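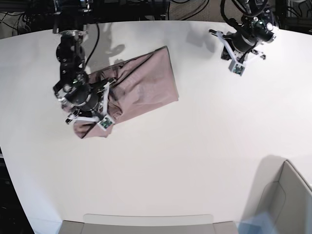 Plancha de vapor vertical Drollov 1402: prueba de dos meses

La Drollov 1402 es una plancha de vapor de mano con depósito integrado, pensada para prendas colgadas y, según el manual, también para repasos en horizontal con el accesorio rígido. La he usado desde septiembre en un piso con agua dura, sobre todo con camisas de algodón, dos cortinas de lino y ropa de cama. Sustituye a una Clondis de gama baja que goteaba por la junta del cabezal.

Datos básicos. Depósito de 200 ml, extraíble por la parte inferior. Tiempo de calentamiento declarado: 60 segundos. Con agua del grifo a temperatura ambiente el piloto se apaga un poco antes, aunque los primeros golpes de vapor salen con gotas gruesas y conviene dispararlos hacia el fregadero. El cable es largo y no se retuerce en la salida del mango. El interruptor de vapor tiene bloqueo, detalle que la Clondis no ofrecía y que el pulgar agradece a partir de la tercera camisa.

El vapor es continuo mientras el cabezal se mantiene por encima de la horizontal. Por debajo de ese ángulo la bomba aspira aire y el caudal cae a golpes. El manual lo menciona en una nota al pie; debería figurar en la primera página.

Resultados por tejido. En algodón fino, una pasada lenta por cara deja la tela presentable, sin el acabado de una plancha convencional. Los puños y el cuello requieren el accesorio rígido y tensar con la mano libre. En lino grueso el aparato no llega: las arrugas de doblado se suavizan y siguen ahí. En viscosa y mezclas con poliéster funciona muy bien, mejor que la plancha seca, y no ha dejado brillos. La lana la he tratado solo a distancia, con una americana y una bufanda, y el vapor levanta el pelo de forma uniforme.

El cepillo incluido se suelta. Encaja a presión con dos pestañas y, con el cabezal caliente, la inferior cede. Florkbridge vende uno compatible con cierre metálico — lo probé una tarde y no se movió, pero tapa parte de las salidas inferiores.

Ruido: un zumbido de bomba grave, tolerable con la puerta cerrada. Peso: con el depósito lleno cansa. Después de unos diez minutos seguidos cambio de mano.

Mantenimiento. La descalcificación exige un ciclo con ácido cítrico y dos aclarados completos. Rhona Strachan, en los comentarios de mi prueba anterior, preguntaba si se puede usar vinagre. El fabricante lo desaconseja por la junta del depósito y yo no lo he intentado. El recambio de esa junta lleva la referencia 509 y lo sirve la tienda Navarrete sin gastos de envío si se pide junto con el filtro.

Valoración: recomendable para quien plancha poco y cuelga mucho. Para sábanas, manteles o lino sigue haciendo falta una plancha con suela y una tabla estable. La mía se queda en el armario de la entrada, con el cepillo original guardado en un cajón.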